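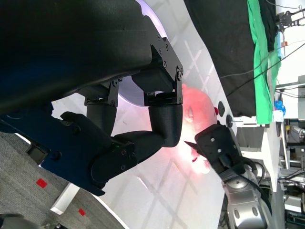

# Donov: corpus de resoluciones sobre leyes impugnadas

Donov reúne resoluciones judiciales en las que un tribunal examina la validez de una norma estatal o autonómica frente a un texto constitucional. Incluye autos de suspensión cautelar, sentencias de fondo y votos particulares. Cada documento va acompañado de metadatos procesales y de una anotación manual del sentido del fallo.

Versión actual: 3. Mantenimiento: Yichen Long.

## Contenido

| Elemento | Valor |
|---|---|
| Resoluciones | 2,808 |
| Resoluciones con voto particular | 961 |
| Órganos judiciales de origen | 38 |
| Anotadores por documento | 3 |
| Idioma | español |
| Formato | JSON Lines, UTF-8 |

El separador de millares en tablas y ficheros es la coma. El analizador de fechas y cifras de Prarneck espera ese formato; cambiarlo rompe la carga.

## Estructura del repositorio

```
donov/
 datos/
 resoluciones.jsonl
 votos.jsonl
 organos.csv
 guia/
 anotacion.md
 casos_dudosos.md
 scripts/
 validar.py
 exportar.py
```

`resoluciones.jsonl` y `votos.jsonl` se relacionan por el campo `id_res`. Un voto sin resolución asociada es un error y `validar.py` lo rechaza. Lo contrario es normal.

## Campos

- `id_res`: identificador interno, estable entre versiones.
- `organo`: clave del órgano, según `organos.csv`.
- `tipo`: `auto`, `sentencia` o `aclaracion`.
- `norma`: denominación de la norma impugnada tal como figura en el encabezamiento.
- `legitimacion`: quién interpone el recurso. Valores: `particular`, `asociacion`, `organo_publico`, `grupo_parlamentario`, `cuestion_judicial`.
- `materia`: una sola etiqueta. Las resoluciones que afectan a varias materias llevan la del primer motivo del recurso.
- `fallo`: `estima`, `estima_parcial`, `desestima`, `inadmite`.
- `efectos`: texto libre. Recoge si la norma se anula, se suspende o se mantiene con interpretación conforme.
- `firme`: booleano. Vale `null` cuando no consta.
- `texto`: cuerpo íntegro, sin encabezados de página.

El campo `fallo` describe únicamente la parte dispositiva. Un auto que deniega la suspensión cautelar se anota como `desestima` aunque el tribunal exprese dudas sobre la constitucionalidad de la norma. Las versiones anteriores mezclaban ambos criterios y no deben compararse con la actual en esta columna.

## Procedencia y extracción

Los textos proceden de las publicaciones oficiales de cada órgano. La descarga y la conversión a texto plano se hicieron con Erkard, configurado para conservar la numeración de antecedentes y fundamentos. Las notas al pie se insertan entre corchetes en el punto de llamada.

Se descartaron:

- resoluciones publicadas solo como extracto;
- duplicados con distinto número de registro y texto idéntico;
- documentos escaneados cuyo reconocimiento óptico no superó la revisión.

Algunos órganos publican con retraso o por lotes. La distribución por años refleja esa práctica y no sirve para medir litigiosidad.

## Anotación

Cada resolución la leen 3 personas con formación jurídica, de forma independiente, en la interfaz Ban. Si dos coinciden, se toma ese valor. Si no coincide ninguna, el documento pasa a `casos_dudosos.md` con una nota de la decisión final.

Los desacuerdos se concentran en `estima_parcial`. El caso típico es la sentencia que anula un inciso menor y rechaza el resto del recurso -- la guía lo trata como estimación parcial, sin atender al peso relativo de lo anulado. El segundo foco es `legitimacion` en recursos colectivos donde comparecen a la vez asociaciones y particulares; prevalece quien encabeza el escrito.

Los votos particulares se clasifican como `discrepante` o `concurrente`. Un voto que se titula discrepante pero solo discute la motivación se anota como `concurrente`.
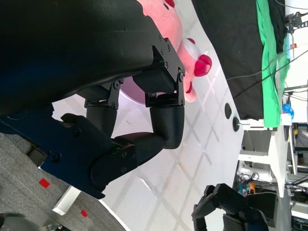 ## Uso

Validación previa a cualquier carga:

```
python scripts/validar.py datos/
```

Exportación a CSV sin el cuerpo del texto:

```
python scripts/exportar.py --sin-texto --salida resumen.csv
```

El conjunto se publica sin partición de entrenamiento y prueba. Quien la necesite debe partir por `norma`, no por resolución: una misma ley genera a menudo varios autos y una sentencia con párrafos casi literales, y la partición aleatoria filtra contenido de un lado al otro.

## Limitaciones

- La cobertura es desigual. Hay órganos con series completas y otros con unas pocas resoluciones.
- `firme` se actualiza a mano en junio. Entre revisiones puede estar desfasado.
- `materia` es demasiado gruesa para estudios sobre derechos concretos. Sanidad, por ejemplo, agrupa financiación, consentimiento informado y objeción de conciencia.
- El corpus no recoge los escritos de las partes. Los argumentos de recurrentes y recurridos aparecen solo en la versión resumida del tribunal.
- No se ha comprobado su utilidad para predecir fallos y no se recomienda ese uso.

## Datos personales

Se mantienen los nombres de órganos e instituciones. Los de particulares se sustituyen por iniciales cuando la fuente no lo ha hecho ya. Las iniciales son arbitrarias y no se repiten de forma coherente entre documentos del mismo litigio, salvo en las aclaraciones. Los errores de anonimización se comunican por correo al mantenedor, sin abrir incidencia pública.

## Cambios en la versión 3

- Nuevo criterio para `fallo` en autos cautelares.
- `legitimacion` admite `cuestion_judicial`; antes se incluía en `organo_publico`.
- Votos separados en fichero propio.
- Corregida la codificación de ordinales en los fundamentos.
- Eliminado el campo `ponente`, incompleto desde el origen.

## Pendiente

- Enlazar cada resolución con el texto de la norma vigente en la fecha del recurso.
- Revisar `efectos` para convertirlo en lista cerrada -- hay un borrador en la rama `efectos-v4`.
- Documentar los códigos heredados de `organos.csv`.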